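Gemley setup kit for simulated arm cells, reviewed after one month's use
By Revathi Kaimal

Most of the faults I am asked to look at in a simulated arm cell come from the setup. The Gemley kit is a set of scripts and checklists for putting that right: it zeroes the gripper, places the wrist view, checks joint limits and resets the room between runs. I used it in February on one cell, a single white arm in a furnished room, and ran 600 episodes.

Installation took 16 minutes, most of it spent pointing the kit at the right arm model. The first job is finger alignment. The kit opens and closes the gripper, compares the two tips and writes a correction to the joint file. It does this from the wrist view, so that view has to be placed first. The manual puts these steps in the wrong order.

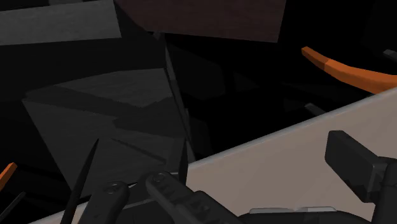 Wrist view, with both fingertips either side of the grey blocks.

The default lighting is too dim for this job. Black links on a black background give the alignment script little to work with, and it failed three times before I raised the fill light to 70 per cent for the check alone. After that it passed on every attempt. A warning in the log would have saved me an evening.

Joint limits come next. The kit drives each joint to its stops, then parks the arm with the gripper open and pointing down. The park pose can be edited, and should be. Leave clearance from the table and anything standing on it, as the sweep does not look for furniture.

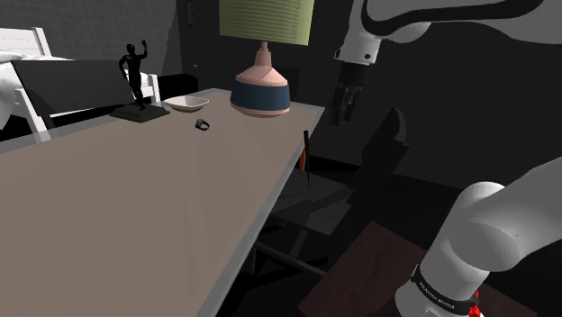 Ashwin Fernandes comments that the sweep can be held to one joint at a time with the slow flag, and that he would never run it any other way in a room with a lamp in it. I have tried the flag since. It works, though the full sweep then takes far longer.

The reset script is the best part of the kit. It restores object poses, clears contact forces and reports anything that has ended up below floor level. Collision shapes are handled less well – thin furniture legs are merged into one solid block unless you turn that off. 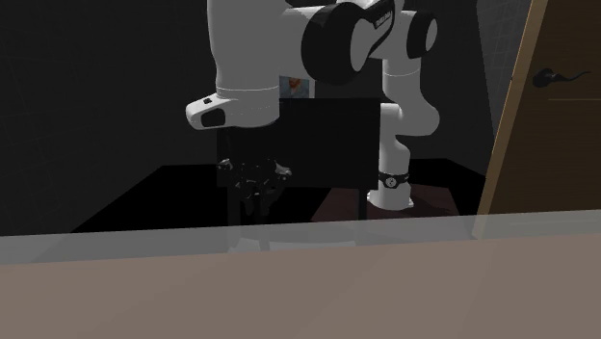
TRUDSTEAD, February – A patch for the collision setting has been released. I installed it on the same cell and repeated the cabinet approach. Legs now keep their own shapes by default, and the reach below the cabinet top no longer stops short. The manual is unchanged.

Good: reset script, readable joint files.
Poor: step order in the manual, no low light warning.
Worth having if you look after more than one cell.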